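Search stories
Search

Home Stories Essays Archive Submit

The Long Way to Stallby

The letter from Mendside said the clock was ready and could be picked up any weekday before five. It was typed on half a sheet of paper. There was no bill with it, only a line at the bottom that said the balance would be discussed at the counter.

She read it twice at the kitchen table and then put it in her coat, although it was too warm for the coat. The clock had been gone since the winter. It had been her father's, and before that it had belonged to a man in Hamel who owed him money and paid with the clock. It had never kept time. In her father's house it was set right every Sunday after lunch, and by the next Sunday it would be behind again, and he would set it again and say nothing about it. When he died her brother took the car and the tools. She took the clock and the good pan.

The bus from Marnuvitz to Stallby had stopped running in June of the year before. There had been a notice on the shelter for a while and then somebody took down the notice. Most people drove. She had given up driving after the operation on her eye, and her brother had offered to take her, but he had offered in the voice he used for things he hoped to be let off. She told him she would walk. He said it was a long way. She said she knew how far it was.

She took the canvas bag, two apples, a bottle of water, and a bath towel to wrap the clock in. She locked the door and checked it. Then she went down past the pump house to where the old road starts.
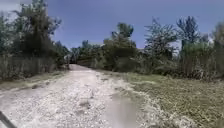
Her father had worked on that road. He had been on the county crew for nine summers, and what he mostly did in those summers was move stone from one spot to another. The rain carried it down and the men carried it back up. He used to say you could tell who had been on the rake by the way it lay afterward, and that his own stretches were flat as a table. Nothing was flat as a table now. The stones were heaped in low ridges, with bare packed earth between them, and she found that the earth was the place to put her feet. On the left the tall dry grass and reeds stood up like a fence along the edge, and behind them were the trees. There wasn't a cloud. She took off the coat before long and folded it over the bag, and after that the bag kept slipping.

She walked at the pace she used for going to the store. She thought about the balance. She had paid a deposit when she left the clock, and the man had written the amount on the back of a card and put the card in a drawer. She hadn't asked for a receipt. Her brother would have asked for a receipt. If the balance was more than what she had in the envelope, she would have to leave the clock there and come back, and she didn't know if she would come back. She thought she might let them keep it. Then she thought about the shelf with the clean square on it where the clock used to stand, and how she had gone on dusting around the square.

Her brother had called the night before. He called most weeks, and the calls went the same way. First he told her what was wrong with his house, then he asked what was wrong with hers. She told him the clock was ready. He was quiet and then he said he'd thought she had thrown it out. She asked why she would have done that. He said that it never worked.

"It worked," she said. "It was slow."

"That's what not working is, for a clock."

She had no answer to that, so she asked about his roof.

The part she hadn't told him was that she'd stopped setting it herself. For three years after the funeral she had done it every Sunday, standing on the stool with her watch in her other hand. Then one Sunday she had company and forgot, and the next Sunday she remembered and left it. It ran further and further behind. She got used to working it out. If the clock said ten, it was time to put the potatoes on. Then in January it stopped altogether, and she couldn't cook a meal without burning part of it, and that was when she wrapped it up and got a ride to Mendside with the woman from the pharmacy.

She ate the first apple walking. She threw the core into the grass for whatever lived there.

The ground changed after the second bend. She noticed it in her knees first. There was pavement under her, and she stopped to shake the grit out of her left shoe, standing on one foot with her hand out as though there were something to hold. The last time she'd come this way on foot she had been eleven. Her father had walked in front of her with his jacket on one shoulder. He walked fast and didn't look around, and she'd had to run a few steps every so often to stay near him. They were going to Stallby to buy her school shoes. When they got to the bridge he stopped and waited, and he took her hand to go across. He let go of it at the other side. He never mentioned it, and they bought the shoes, brown ones, a size too big so they would last.

She had gone over that many times since. She had wondered if the bridge frightened him, or if he thought it frightened her. She had not been afraid of it. She'd liked how straight it was.

She put her shoe back on and tied it. She shifted the bag to the other side.
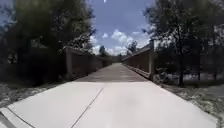
The voice on the phone at Mendside, when she had called that morning to say she was coming on foot, told her to stay on the path and go straight over the footbridge, and not to let anybody send her around by the highway, because people got sent around by the highway and turned up after closing. It also said the clock had given them some trouble. She had asked what kind of trouble. The voice said it would be better to talk about it in person.

So she had that to think about too, and she thought about it all the way across. Halfway over she put her hand out to the side, a little, down low, and then put it back on the strap of the bag.

Stallby was closed up for lunch when she got there. She sat on the step of the bank and ate the other apple and drank most of the water. A boy went by on a bicycle too small for him. When the shutters went up across the street she waited a few more minutes so she wouldn't seem to have been waiting.

The man at the counter was younger than the one with the card and the drawer. He brought the clock out from the back with both hands and set it on a piece of green felt. It looked the same. They had cleaned the glass, and the brass around it was brighter than she wanted it to be. It was ticking.

"It keeps good time now," he said. "It took a while. Somebody had been in there before us, a long time ago. There was a bit of wire on the pendulum, wound around near the bottom. That's what was making it lose."

"Wire," she said.

"Regular fence wire. We figured it was a repair, but it wasn't repairing anything. We took it off and it ran fine." He opened a small envelope and tipped the wire out onto the felt. It was a few turns, gray, squeezed tight by pliers and cut off neatly at both ends. She knew the cut. There was wire cut like that on every gate he had ever hung.

She looked at it for some time. The man asked if she wanted to sit down. She said no, thank you.

"What made it stop?" she asked. "In January."

"Dirt."

She asked what she owed. He told her, and it was less than what was in the envelope, and she paid it and this time she asked for a receipt. He wrote one out. Then he asked if she wanted the wire or if he should throw it away.

"Could you put it back?" she said.

He said he could, but it would run slow again.

"How slow?"

"Same as before, I guess. You'd have to set it every week or so."

She told him that would be all right. He took the clock into the back, and she heard a drawer open and the small sounds of tools being picked up and put down. She unfolded the towel on the counter and smoothed it flat. When he brought the clock out again he had stopped the pendulum for the trip, and he showed her how it was held in place and how to free it when she got home. She let him show her, though she had known how since she was a child.

He wouldn't charge her for putting it back. He said he didn't know what he would call it on the bill.

She carried the clock in her arms the whole way home, with the coat over her shoulder and the empty bag on top of it. She had to stop and rest more than she had going. It was past supper when she got in. She stood it on the shelf, on the clean square, and set it by her watch and started it. Then she called her brother to tell him it was fixed, and he asked her if it kept time.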